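Parish of Stunton: Sacraments and Records

Frequently asked questions
Last updated 26/12/2018

Who do I contact first?

Please ring or call in to the parish office in Huanca Road. Florencia Maldonado looks after the diary and can tell you which dates are free. The office is open on weekday mornings. If the door is locked, use the side entrance through the garden.

How do I arrange a baptism?

Baptisms take place after the late morning Mass, with up to three families at a time. Fill in the form at the back of the church and bring it to the office with a copy of the child's full birth certificate. Parents are asked to come to one preparation evening before the day itself. These are led by Tadeo Leiva and Florencia Domínguez, and last an hour or so.

We live outside the parish. Can our child still be baptised here?

Usually, yes. We ask for a short letter from the priest of the parish where you live. It only has to say that he knows about the baptism and is content for it to go ahead.

How many godparents do we need?

One is enough, two is usual. If there are two, one should be a man and one a woman. At least one must be a confirmed Catholic aged 16 or over. A baptised Christian from another church can stand as a witness alongside a Catholic godparent.

When should we book a wedding?

Give us at least 12 months if you can, and never less than six. Please don't book the reception until the church date has been confirmed in writing – we have had couples caught out by this. The church seats about 500.

Is there a marriage preparation course?

There are two each year, one in spring and one in October. Couples who work shifts or live abroad can ask Deacon Dardo Zapata about meeting him separately.
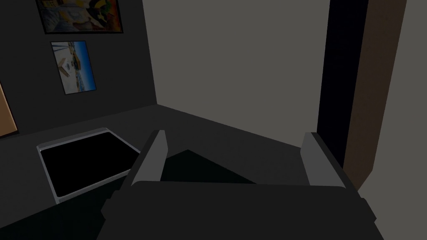
Simulated gripper, fingers open.

What happens when someone dies?

The funeral director will normally contact us for you, but you are welcome to ring the priest directly. He will visit the family to talk about readings, music and whether to bring the coffin to church the evening before. Words of remembrance are best kept short and are given before Mass begins or after Communion.

Can we choose our own music?

Yes, within reason. Sơn Văn, our organist, has a list of hymns and psalms that work well and is happy to play through them with you. Recorded songs are better kept for the reception, or for the gathering after a funeral.

Is there somewhere to hold a reception afterwards?

The Ernora Room beside the church holds 60 people seated and has a small kitchen. Ask at the office for the current charges. You are responsible for your own catering and for leaving the room tidy.

How do I get a baptismal certificate?

Write to the office with your full name, date of birth, parents' names and the rough date of the baptism. Allow two weeks. We can't give details over the phone. Records for the old chapel at Somach are kept here too, though the earliest book is water-damaged and some pages can't be read.

Do you charge for the sacraments?

No. An offering is customary for weddings and funerals, and the organist's fee is separate. If money is a worry, please speak to the priest.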